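FOR IMMEDIATE RELEASE

Gilter Backing Tracks Adds 232 Titles and a New Lyric Viewer

JIRTON, January – Gilter, the backing track label owned by Resusier Music, has added 232 titles to its online catalog and opened a new lyric viewer to all account holders. The update brings the catalog past 3000 songs for the first time.

The new titles are mostly soul, country and soft rock, the styles singers and function bands have asked for most often over the past year. Each one comes as a MIDI file and as an MP3, with or without backing vocals. Key, tempo and running time are listed on the song page, and every page has a 90-second preview that plays without a login.
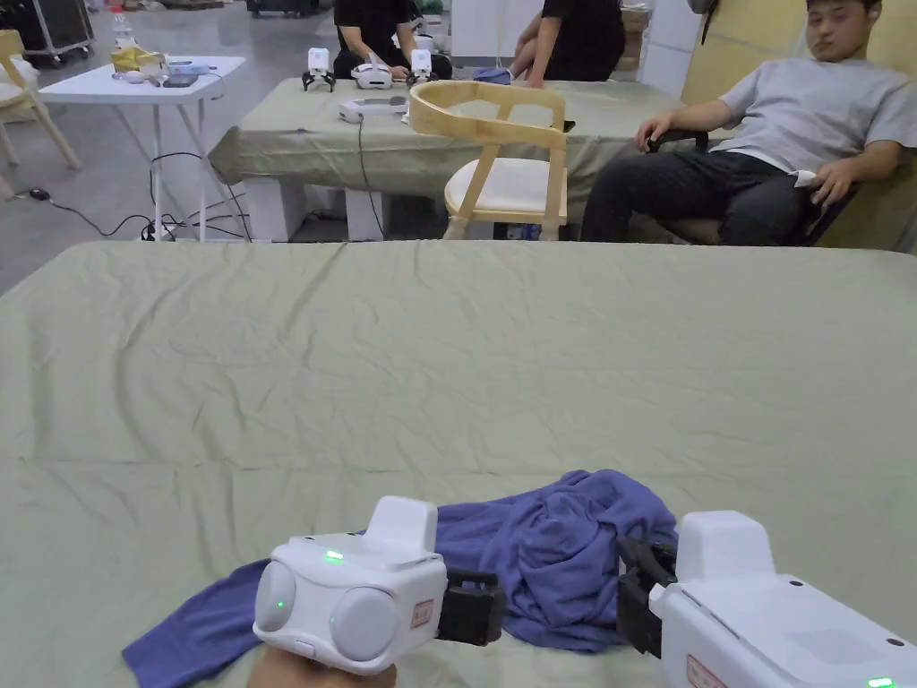 What is in the update

The largest group is country duets. These are supplied with both vocal lines written out as guide melodies on separate MIDI channels, so either part can be muted for practice. The soul titles include full horn parts. Players who have a live horn section can download a version with the horns removed at no extra charge.

Gilter has also gone back to 900 of its older MIDI files and corrected the volume levels. Customers who bought any of these files can download the new version from their order history. The old version stays available next to it for anyone who has already built a set around it.

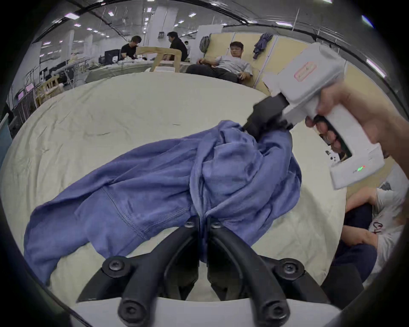 Corrected files carry the letter R after the catalog number. No notes or chords were changed in this round, so printed charts made from the earlier files still match. Song lengths are also the same, except where extra silence at the start of a file was trimmed to one bar.

The lyric viewer

The viewer runs in a web browser on a phone, tablet or computer. It scrolls the words in time with the MP3 and can be set to a larger type size for use on a music stand. Singers can move a song up or down by as many as six half steps, and the viewer saves that key for the next time. Lyrics can be printed on letter-size paper with or without chord names.

Sets of songs can be put in order and shared with other members of a band. Each member needs a free account to open a shared set, but only the person who bought the track can download the audio. 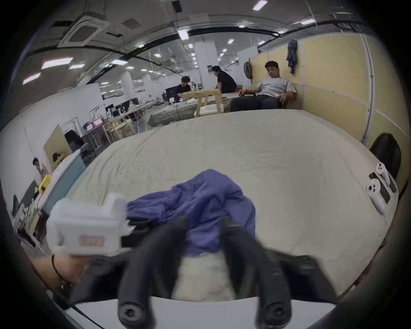
Prices and availability

All new titles are available now. Prices for single tracks are unchanged. The lyric viewer is included with every purchase, past or present, and there is no monthly fee.

Titles for the spring update are being chosen now. Requests can be sent through the form on the Gilter site and should give the song title, the artist and the key wanted. Requests from duos and wedding bands are welcome.

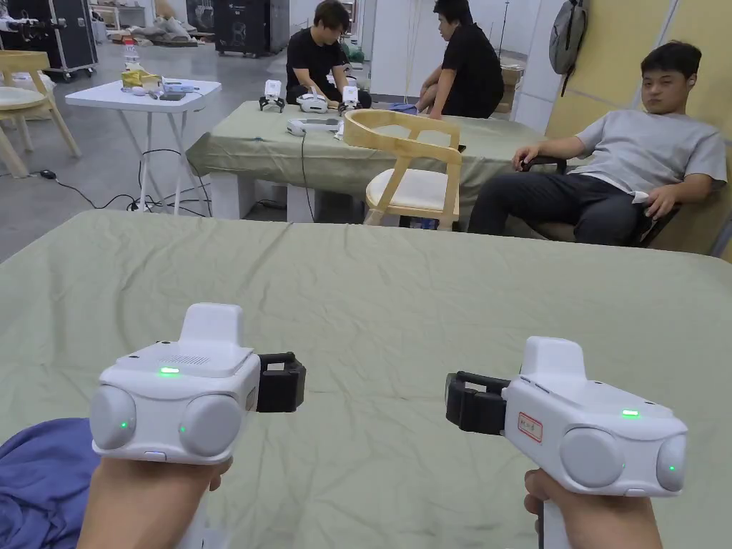

Two hand-held grippers over a cloth-covered table.

About Gilter

Gilter produces MIDI files, MP3 backing tracks and lyric sheets for working singers, bands and music teachers. Its tracks are programmed and mixed at Ait Ali Studios in Jirton. Gilter is part of Resusier Music.

Press contact: Gilter Press Office, Resusier Music, Jirton

END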